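4.3 Preparing and Running a Home Spirometry Session

Nirdale Handheld Spirometer – User Guide for Patients and Clinic Staff

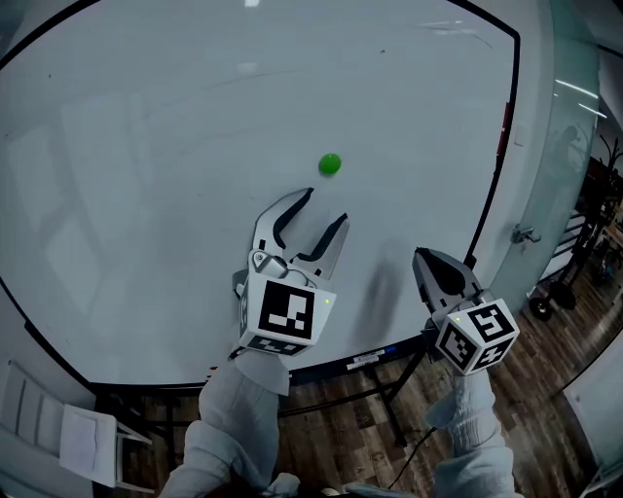
Read section 4.2 (Charging and First Power-On) before starting. The steps below apply to units with the Denico mouthpiece adapter. Units shipped with the older straight adapter use the same procedure, except for step 6.

The spirometer records two main values. FVC is the total volume of air blown out after a full breath in. FEV1 is the volume blown out in the first second. The unit stores both, together with the time of the test and a quality grade from A to F.

Before the session

Use the unit at the same time of day for each session unless your clinic has told you otherwise. Readings taken in the morning and in the evening can differ in a healthy person, and mixing them makes the trend line hard to read.

Do not eat a large meal or exercise hard shortly before the test. Loosen any tight clothing at the waist and chest. Dentures may stay in if they fit well. If they move when you blow, take them out.

Follow your clinic's written instructions on inhalers. Some clinics want a reading before the morning dose, some after, and some want both. Do not stop or delay a prescribed medicine in order to take a reading unless you have been told to do so.

CAUTION: Do not use the spirometer if you have had recent eye, chest or abdominal surgery, a recent heart attack, a collapsed lung, or if you are coughing up blood. Contact your clinic first. Forced blowing raises the pressure in the chest and head.

Setting up the unit

1. Wash and dry your hands.

2. Take a new disposable filter from its wrapper. Check that the white membrane is whole. Throw away any filter with a torn or stained membrane.

3. Push the filter into the adapter until it clicks. Do not twist it.

4. Hold the power key until the display lights. The unit runs a self-check. If the display shows E2, see section 7.1.

5. Set the unit down on a level surface, away from fans, open windows and heating vents, and leave it alone while it sets its zero point. Moving air through the tube at this stage will shift every reading that follows.

6. When ZERO OK appears, turn the adapter so that the arrow points toward you.

7. Select your profile with the arrow keys. If more than one person uses the unit, check the profile name before each session. Readings cannot be moved from one profile to another afterward.

NOTE: If you bring the unit in from a cold car or porch, let it reach room temperature before step 4. Condensation on the sensor is the usual cause of a failed zero.

Performing the test

1. Sit upright in a chair without wheels, with both feet on the floor. Standing is allowed, but note it in the log and do it the same way every time.

2. Put on the nose clip.

3. Press START and wait for the tone.

4. Breathe in until your lungs are completely full.

5. Place the mouthpiece between your teeth and close your lips around it. Keep your tongue below the opening.

6. Blow out as hard and fast as you can, without a pause at the start, and keep blowing until the second tone. Keep your chin level. Leaning forward shortens the blow.

7. Take the mouthpiece out and breathe normally. Rest for at least one minute.

8. Repeat until the display shows three accepted blows. Stop after eight attempts, even if fewer than three have been accepted.

CAUTION: Stop at once if you feel dizzy, have chest pain or cannot stop coughing. If chest pain or severe shortness of breath does not pass, call emergency services.

Reading the quality grade

Grades A and B mean that the best two blows agree closely. Grade C is usable for trend purposes. Grades D to F are stored but left off the trend line. A poor grade is most often caused by a slow start, a cough in the first second, or a leak at the lips. It says nothing about the health of the lungs.

One low reading with a good grade should be repeated later the same day. If it is still below the limit your clinic has set for you, follow your action plan. The unit does not diagnose, and it does not know your symptoms.

Sending the results

Results are sent through the Herath base station when the spirometer is placed in the cradle. The light turns solid green when the transfer is complete. The unit stores up to 952 sessions. When the memory is full, the oldest session is overwritten without a warning.

If the light blinks amber, lift the unit out, wait ten seconds and put it back. Should this fail twice, write down the FVC, FEV1 and grade of each session and phone them in.

After the session

Remove the filter and throw it away with household waste. Filters are for single use by one person. Wipe the outside of the unit with a cloth dampened with mild soap and water. Do not use alcohol on the display, and never rinse the sensor tube under a tap – water behind the mesh cannot be dried out at home.

Replacement parts

Disposable filters, box: part 765
Denico adapter with seal: part 1411

Section revised in April by Ainhoa Lozano. Technical review by Rodrigo Mateos. Clinic staff who need the calibration procedure for the three-liter syringe should go to section 6.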